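Retail Operations I
Unit 6 handout: The shelf edge
Notes by Sobia Butt, Finwood evening course

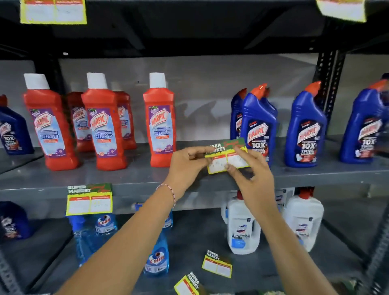
Fig. 6.1. Positioning a price label on the shelf lip, bathroom and toilet cleaners.

What the shelf edge is for

A price label answers two questions: what is this, and what will it cost me. Shoppers will forgive a store for a great many things, including the music, but they get irritable when they have to carry a bottle to the register to find out the price. Most of them don't carry it. They put it back, usually in the wrong place, and then you have two problems.

Terms you need

Lip (or edge): the front face of the shelf, where labels go.
Facing: one product visible at the front of the shelf. Stock standing behind it is depth, and does not count as another facing.
Block: all the facings of one product kept side by side. In Fig. 6.1 the red bathroom cleaner is one block and the dark blue toilet cleaner is the next.
Boundary: the point where one block stops and the next one starts. Most labeling errors live here.

The boundary problem

Look at where the label is being held in Fig. 6.1. There is red on one side of it and blue close by on the other. Same brand, same "10X" on the bottles, different product. A shopper in a hurry reads whichever price is nearest and believes it with great conviction.

The rule we use is that a label sits under the first facing of its block, counting from the left, and never straddles a boundary. The Skendance manual prefers the center of the block. Either works. Using both in one aisle does not, and I have visited stores where each shift had its own religion on the matter.

Filling in a label

The preprinted kind has a store heading and blank boxes. Product name and size go in one box, price in the other. Further points:

– Write the size. "Cleaner" is a name only if you sell one cleaner.
– Thick marker, block numerals. If your sevens look like ones, cross them.
– Write on a table, before you go to the aisle. Writing against a shelf lip produces something closer to a seismograph reading.
– One correction means a new label. Price changes made by crossing out look like an argument, and the customer will want to join in.
– Both hands to position it. Check that it is level from a step back.

Blank labels

A label with nothing in it is worse than no label. It tells the shopper that somebody had the idea and then went to lunch. If a price hasn't been confirmed, keep the label in your apron until it has.

Case: the Fistine Street audit

Sohail Kazmi ran the audit we discussed last session. His team checked 683 shelf positions in one store. Of these, 286 had some fault. Wrong or outdated prices made up 74 of the faults, and 56 were correct labels sitting under the wrong product. The remainder were missing, blank or unreadable.

Notice that the largest group had nothing to do with pricing. The prices existed, on a perfectly good list, in the back office. The manager was very proud of the list.

For discussion in class, work out the share of faults that could have been fixed with a marker and an hour of quiet. Then consider why the hour never came. "We were busy" is accepted as a starting point but will not fill the ten minutes.

Before next session

Visit any store and choose one shelf holding two products from the same brand. Sketch the blocks, mark the boundary, and show where each label sits. Ask before you start drawing. Last July a student didn't, and was taken for a competitor, which he found flattering and the store did not.

Sketches on one sheet, name on the back. Unit 7 covers promotional tags and how long they may stay up after the promotion has died.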